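# El teléfono de la mesa auxiliar: criterios para ordenar un rincón de la habitación

Durante el mes de diciembre se procedió a revisar la disposición del dormitorio que utilizo desde que me trasladé a Kanaujia. El presente texto recoge los criterios adoptados y responde, de paso, a las consultas recibidas a raíz de la entrada anterior, dedicada a los armarios.

La primera decisión afectaba al teléfono fijo. Varios lectores me han preguntado por qué conservo un aparato con cable cuando el móvil cubre la mayor parte de las comunicaciones. La cobertura en esta zona del edificio es irregular, y mis padres, ya mayores, siguen marcando el número de siempre. Además, el auricular con cable rizado obliga a sentarse en el borde de la cama y a atender la llamada sin hacer otra cosa al mismo tiempo, hábito que considero recomendable.

Se valoraron dos emplazamientos. El primero, la cómoda, quedó descartado por hallarse lejos de la toma y por estar ya ocupado con la correspondencia. El segundo era la mesa auxiliar redonda, que hasta entonces servía de apoyo en el pasillo. Umesh Tiwari, a quien compré la mesa de segunda mano por 459 coronas, me advirtió en su día de que el reborde elevado resultaba incómodo para escribir. Para un teléfono, en cambio, es una ventaja: lo que se deja encima no rueda hasta el suelo, sea un bolígrafo o un tapón.

El traslado se efectuó un martes por la tarde. La mesa se situó en el rincón, entre las dos paredes, cerca de la cama, y el teléfono en la parte posterior del tablero, con el fin de dejar despejada la zona delantera.
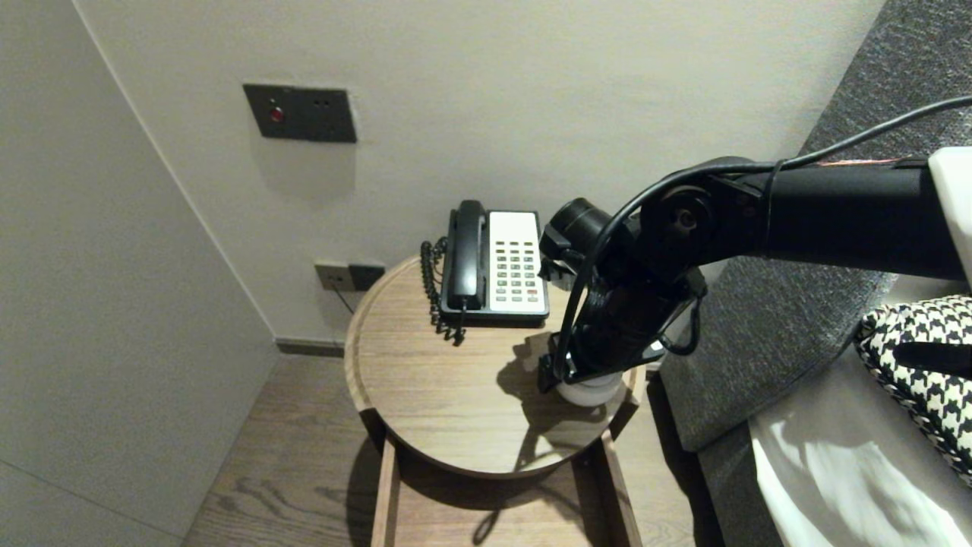
Respecto a la superficie restante, la norma que se ha establecido es sencilla. Sobre la mesa permanece el teléfono; cualquier otro objeto es de paso. Se admite un vaso de agua por la noche, siempre con posavasos, y una libreta pequeña mientras dura una llamada. Las llaves, los recibos y los cargadores tienen su lugar en la bandeja de la entrada – norma que, debo reconocer, he incumplido ya en más de una ocasión.

En lo que concierne al mantenimiento, el tablero de veta clara se limpia con un paño apenas humedecido y se seca de inmediato. Probé en primer lugar la cera Brello, que deja un acabado correcto pero un olor persistente, poco adecuado para un dormitorio. Actualmente utilizo el jabón neutro Dureo, muy diluido, en una proporción de unas seis gotas por cada medio litro de agua. Para el teclado del teléfono basta un bastoncillo de algodón pasado entre las filas de botones, con el auricular colgado y el cable de línea desconectado.

El suelo merece una mención aparte. La tarima es de tono oscuro y acusa el polvo con facilidad, en particular bajo los muebles. Las patas de la mesa permiten pasar la mopa sin desplazarla, circunstancia que no se daba con el mueble anterior, un cajón cerrado que solo se movía en las limpiezas generales. Ramesh Maurya me recomendó colocar fieltros adhesivos de la marca Filtton bajo las patas. Adquirí un paquete de 100 unidades, cantidad a todas luces excesiva para una sola mesa, por lo que el resto se ha destinado a las sillas del comedor.

Queda pendiente la cuestión de la iluminación. Se ha estudiado la instalación de un aplique, aunque por el momento no deseo taladrar la pared. Una lámpara de pie ocuparía el paso hacia la cama, y una de sobremesa contravendría la norma expuesta más arriba. Agradeceré las sugerencias de quienes hayan resuelto un caso similar en espacios reducidos.

La próxima entrada tratará de la ropa de cama de invierno y de su almacenamiento. Las consultas pueden dirigirse, como de costumbre, a la sección de comentarios, que reviso a primera hora de la mañana.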